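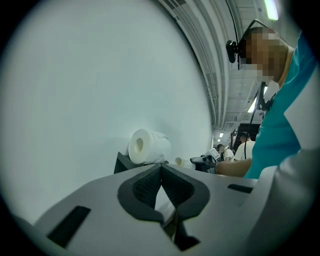

Rapport d'avancement, lot 2 : règles de bonne pratique pour la démonstration par pince portée à la main
Site de Dendatstead, février
Rédaction : Zoia Kostiuk. Relecture : Illia Mykhailiuk.

La version 2 du protocole est appliquée depuis le début du mois. À ce jour, 3128 séquences ont été enregistrées, dont 284 écartées au contrôle. Motif principal du rejet : marqueur masqué par l'avant-bras pendant l'approche.

Règles modifiées :
Marqueurs : faces propres et sans pli, vérifiées avant chaque série.
Câbles : tenus hors du volume de travail des deux mains.
Sol : cartons et matériel de réserve hors de la zone d'appui de l'opérateur.
Tiers : visages floutés avant tout transfert vers Grarkport.
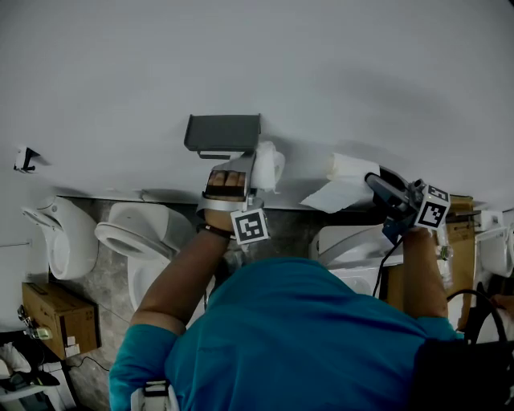

Fig. 2. Tâche « papier toilette », deux pinces avec cubes marqueurs, poste sanitaires.

La règle relative au sol reste la moins bien suivie. Viktória Fülöp prépare un marquage adhésif. Reste à fixer, avec Maksym Hladun, la durée maximale d'une série. Prochain palier : environ 2000 séquences supplémentaires.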